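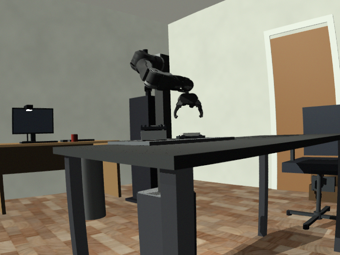

*Fig. 1. Simulated workcell with one arm and an open two-finger gripper over the table.*

## Week 5: Can a machine do the chore yet?

Reading: Urrutia's notes on the Sultbridge trials, first half only. Bring a calculator to section.

Last week we asked what a chore is made of. Today we ask how much of one a robot can do without help, and how we would know.

### Start with a plain task

"Pick up the small part on the table and put it somewhere else." A child of five does this without thinking. For an arm like the one in Fig. 1, the job splits into steps:

1. Find the part and work out which way it faces.
2. Move the open gripper over it without hitting anything nearby.
3. Come down, close, and check that the part is held.
4. Lift, carry, set down, let go.

Step 3 causes most of the trouble. A low, flat object leaves the fingers little to hold, and a small error in height means they close on air or press into the table.

### Simulation and the real shop

Simulated trials are cheap. You can run 300 overnight and nothing breaks. The catch is contact – friction, bending and slipping are hard to model, and a grasp that works on screen may fail on a real bench.

Class exercise (Tumura group's numbers):

| Setting | Trials | Successes |
|---|---|---|
| Simulated | 300 | 270 |
| Real bench | 32 | 20 |

Work out both success rates. Then say whether 32 trials is enough to trust the second one. Haziq Sinaga will go over this in section.

### Home versus shop floor

- On a shop floor, parts arrive in known places and the same move repeats all shift. Arms have done this kind of work for decades.
- At home, the objects, the light and the clutter change daily. Folding laundry or clearing a sink is still slow and often needs a person to step in.
- A success rate of 90% sounds high. In a kitchen with 30 items to put away, it means three mistakes on an average evening.

### For next time

Pick one chore you did this week. List its steps as above and mark the one you think a machine would fail first. One page, to Fitriani Latuheru by 4 p.m. the day before class.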